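Skernton Hand Gripper, reviewed by Candela Vidal

I've had the Skernton on my desk (and my kitchen counter, and the floor of the car) for a while now, and I keep reaching for it over the older Corton, so I guess that tells you something!

Quick rundown if you're new to these: you hold it, you do the chore, the camera records it, and later your robot arm learns from the recording. The grip is black, the jaw arms are angular, and the blue finger pads have a texture that really bites on cloth. I was sure they'd snag on knits. They didn't, not once, and I tried it on my worst sweater.

What's in the box: the gripper, 2 spare pads, a hex key and a charging cable that could be longer. It costs $226 from Pakex, and mine took 8 days to arrive. Battery life is around two hours if you leave the preview on.

Gripes? The trigger is stiff until you've broken it in, and my thumb complained the whole first week. The screws on the jaw arms are easy to get at, which I love, but check them before a long session. One of mine worked its way out and I found it in a sock. Finlay Purves at Pakex mailed me a replacement with a nice note, so no hard feelings.

Would I buy it again? Yep. For folding, stacking and putting laundry away it's the most comfortable one I've used. If you mostly pick up small hard stuff like screws or coins, look at the Barros instead, it has narrower tips.

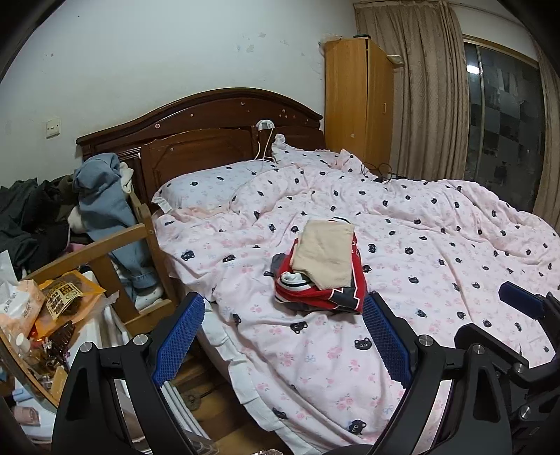

Skernton gripper, fingers open, with folded clothes on the bed.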